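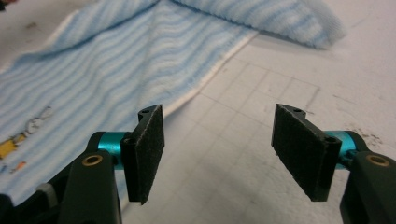
9 Sep 2021, Wirham bench, gripper log

OK, so the slipping on the towel fold is the pads. I spent most of the morning blaming the Staltska logger, then the fold itself, and I was wrong both times (sorry, logger).

What I was getting: 10 tries at picking up the hemmed edge and 8 drops. The fingers close, the edge comes up a little, then it slides out sideways and the left pad ends up twisted on its pin. I could turn that pad by hand with hardly any push. The right one held firm.

Took the left finger off and the screw on the top edge of the pad was loose. Snugged it up, put it back, tried again, and it was better but still not good! So that's one cause and there's a second one hiding behind it. My bet is the felt. It's picking up lint like crazy, both sides, and the right pad looks a bit worn too. Terry cloth sheds all over it and then you've basically got fluff gripping fluff.

The bit that bugs me more: run 2687 is marked as a good grasp in the log and I watched the towel fall. The logger only looks at finger position, so a pad that rotates on its pin reads the same as a pad holding cloth. Everything since we changed pads in April might have a few of these in it. Please don't use that batch for Tulisden until I've gone back through the video.

Also, pinched my thumb reseating the finger with the trigger still live. Dumb. Unplug it first, me included.

To do:
Thread lock on both pad screws (the Steiner kit has 2 tubes, one is dried out)
Brush the felt, rerun the same fold, then try fresh felt
Pad angle check before each session, by hand is fine
Ask for a spare pair of pads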